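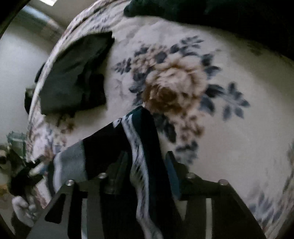 Night workers wanted for a four-week sleep diary study in Pasbridge

By the Priner study office
May 31, 2022
5 min read

Priner is looking for people who work nights and sleep during the day to take part in a study of daytime sleep at home. The study lasts four weeks for each person. It takes place in your own bedroom, on your own schedule, with three short visits to our office. People who finish all four weeks are paid $930.

We want to hear from hospital staff, warehouse and bakery workers, drivers, security guards, cleaners, and anyone else whose main shift runs through the night. You do not need to be a bad sleeper. We need people who sleep well after a night shift as much as we need people who do not.

What the study is about

Most advice on sleep is written for people who go to bed at night. Day sleepers are told to keep the room dark and quiet, and after that the advice gets thin. We want to know what people do in practice: when they go to bed after a shift, what wakes them, whether they sleep in one stretch or two, what they do on their days off, and how they feel at the start of the next shift.

This is not a test of a drug, a mattress, or any other product. We will not ask you to change anything about your bed, your room, or your routine. If you sleep on the couch after a long shift, write down that you slept on the couch.

What you will do

Before you start, you come to the office for a first visit. It takes an hour. We go through the consent form, you fill out a health questionnaire, and we show you how to use the diary and the wrist monitor.

For the next four weeks, you fill out the diary twice a day, once when you get up and once before you go to bed. Each entry takes a few minutes. There is a paper version and a phone version. Pick one at the start and stay with it.

You also wear the wrist monitor, which records movement and light. It does not record sound, and it does not track where you go. You may take it off at work if your employer does not allow anything on the wrist, but please put it back on before you leave for home. It should come off for swimming.

Halfway through, you come in for a second visit so we can copy the data from the monitor and look over the diary with you. The third visit is at the end. You return the monitor and have a 30-minute talk with one of our staff about how the weeks went.

We also leave a small light and temperature logger in your bedroom. It sits on a shelf or nightstand and runs on a battery. Please don't put it in a drawer.

Who can take part

You can apply if you:

- are 21 or older
- have worked nights at the same job for at least six months
- work at least three night shifts in a usual week
- live within the Pasbridge bus area, or can get to our office on your own
- can read and write English well enough to keep the diary

We can't take people who are pregnant, who started a new sleep medicine in the past two months, or who have a newborn at home. People who use a breathing machine for sleep apnea can apply, as long as they have used it for a year or more.

Two people from the same household may both take part. Each needs a separate application and will be paid separately.

If you rotate between days and nights, read the next part before you apply.

Rotating shifts

We have a small number of places for people on rotating schedules. To fit the study, your rotation has to include two full weeks of nights inside the four weeks. Send a copy of your schedule with the application if you have it. If your schedule comes out late, tell us how far ahead you usually get it and we will try to plan around that.

Payment

You receive $130 after the first visit, $300 after the second, and $500 after the third. Payment is by check or bank transfer. If you stop early, you keep what you have been paid up to that point. Bus fare to the office is paid back in cash if you bring the ticket. Parking behind the building is free.

Missing a diary entry now and then will not cost you anything. If more than four days in a row are blank, we will call to ask whether you want to go on.

Privacy

Your name is kept apart from your diary. The diary and the monitor data carry a number only. We do not share anything with your employer, and we will not contact your employer at any point. You can ask us to delete your data until the end of October, when the data set is closed.

Some diary answers may touch on personal matters, such as alcohol, stress, or who shares your bed. You can leave any question blank.

Where and when

All visits are at the Priner office, 1313 Gamar Street, second floor. The entrance is on the side, next to the Dauda pharmacy. There is an elevator. Visits can be booked for early morning, so you can come straight from work, or for late afternoon. We do not book visits in the middle of the day.

We start new people every week through the summer. Tell us if you have a vacation coming up, and we will set your four weeks before or after it.

How to apply

Pick up a form at the office or from the rack inside the Dauda pharmacy, fill out both sides, and drop it in the box by our door. Write down the hours when we can call without waking you. Someone will phone you to ask a few questions and, if the study fits, book your first visit. The call takes ten minutes.

Please apply even if your sleep is irregular or your bedroom is noisy. Applying does not commit you to anything, and you can leave the study at any time without giving a reason.

Comments (4)

nightbaker
I get off at 5 and usually nap, then sleep again after lunch. Does the diary have room for two sleeps or do I add them together?

Priner study office
Please enter them separately. There is space for up to four sleeps a day, naps included.

second_shift_mom
Is this only for overnight? I work 3 to 11:30 and don't get to sleep until 3 or 4 in the morning. Would like to do it if you ever open it up to evenings.

R. on the hill
Did one of these studies years ago in another city and the wrist thing gave me a rash. Ask for the cloth strap if they have one. Otherwise it was easy money, the hardest part was remembering the diary on days off.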